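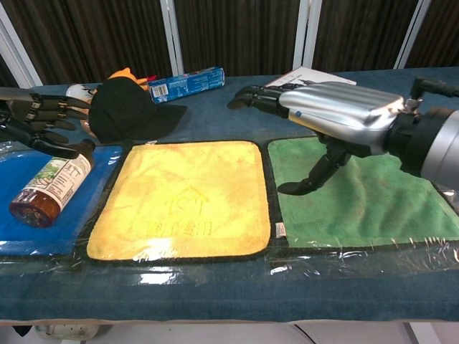 According to Merja Oksanen, a microfiber cloth is best judged after its first wash, when loose fiber and surplus dye have left it and the fabric begins to take up water as intended. Her remark, from a housekeeping manual issued by the training school at Cundby, is often repeated in teaching material on the subject, although other instructors consider a single wash too few.

A **microfiber cloth** is a cleaning cloth made of very fine synthetic fibers, most often polyester or a blend of polyester and polyamide. It is used dry for dusting and damp for washing hard surfaces, and is found in homes, schools, hospitals, and vehicle workshops. Cloths are commonly square, with a stitched border and a sewn-in care label, and are sold singly or in sets of several colors.

## Construction

The fibers are produced together and afterward split into finer strands. The split strands have edges and gaps that pick up dust and hold liquid. Cloths that have not been split feel smoother and absorb less.

Knitted terry cloths have loops on the surface and are used for general cleaning. Flat-woven cloths leave less lint and are preferred for glass and mirrors. Waffle weaves are used mainly for drying. A maker's mark may be pressed into the pile, where it shows as a slightly darker area of the same color; such marks tend to fade with laundering.

## Color coding

Many institutions assign each cloth color to one area in order to limit the transfer of dirt and bacteria between rooms. No single scheme is in general use. In the Cundby manual, blue is assigned to desks, shelves, and other dry furniture, yellow to washbasins and tiled surfaces, and green to kitchens and dining areas. Red is reserved for toilets and is stored separately.

Letay Abdella, in a handbook prepared for the Prendeda residence halls, reverses yellow and green. The handbook advises that a chart be posted inside the door of every supply closet and that new staff be shown it before their first shift. Households seldom follow a full scheme, though many keep one color for the kitchen and another for the bathroom.

## Use

A cloth is usually folded in half twice, which gives eight working faces when both sides are used. Each face is used until it is visibly soiled, and the cloth is then refolded. Cleaning products are applied sparingly. For painted or varnished wood, the Cundby manual calls for a damp cloth followed by a dry one. Waxes and oil-based polishes leave a residue in the fibers, and cloths used with them are generally kept for that purpose alone.

## Washing and storage

Microfiber is washed apart from cotton, whose lint clings to the split strands. Fabric softener coats the fibers and reduces absorbency, and bleach weakens them. Care labels differ on temperature and should be followed where present. Drying is done on a line or at low heat.

New cloths are frequently supplied in clear plastic film, which keeps dust off them in storage. Once in use they are better kept on an open shelf, fully dry, and sorted by color.

## Disposal

Worn cloths lose their grip on dust and begin to push it along the surface. At Prendeda they are moved to floor spills and outdoor work, and a corner is clipped so that they are not returned to the closet. Laundering releases small synthetic fibers into waste water, and some laundries fit filters to their machines to reduce the amount.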